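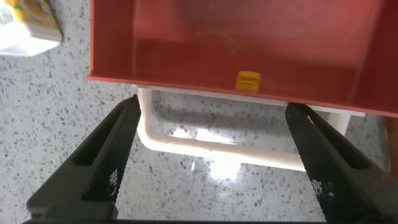
Changing the knives on a surface planer takes most people an hour the first time and half that afterward. Before you start, find something to hold the small parts. A red plastic bin you can see through a little, with one small yellow block or clip sitting in it, is the kind of container that works, as even a single gib screw is easy to find again. Unplug the machine or lock out the isolator, and leave the key in your pocket until the guards are back on.

## Taking the old knives out

1. Lower the infeed table as far as it goes and swing the bridge guard clear.
2. Brush the chips out of the cutter block. Pack any resin around the screw heads with a rag soaked in cleaner and give it ten minutes.
3. Turn the block by hand until the first knife is at the top, then wedge it with a piece of softwood.
4. Loosen the gib screws from the ends toward the middle, a quarter turn at a time.
5. Lift the knife out with a magnet or gloved fingers. The springs underneath can jump.

On the older Peltonen machines the screws are square-headed and the wrench that came with them is usually worn. Buy a new one. The Gresport block uses hex screws and the gibs are numbered, so put each one back in its own slot.

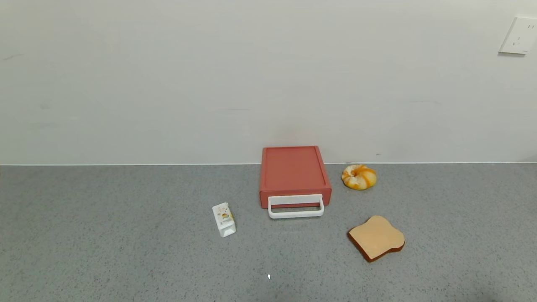

Wipe the slots with mineral spirits and look along them with a flashlight. A single chip under a gib will tilt the knife enough to leave a ridge on every board.

## Setting the new ones

Drop the springs in, then the knife, then the gib, and run the screws up finger tight. Set the Fotbridge gauge across the block with both feet flat and press the knife down until the gauge bottoms out. Tighten the middle screw first, then work outward. Go over them all a second time before moving on to the next knife.

Check the height against the outfeed table with a straight wooden batten. Turn the block backward by hand. Each knife should just touch the batten and carry it forward the same small distance - 2 mm is plenty. If one end carries it farther, back off that end and reset.

Nillel sells the knife sets in two lengths, 700 and 802 mm. Measure the old knife and not the table.

Refit the guard, take the wedge out, and run the machine empty for a minute before feeding scrap.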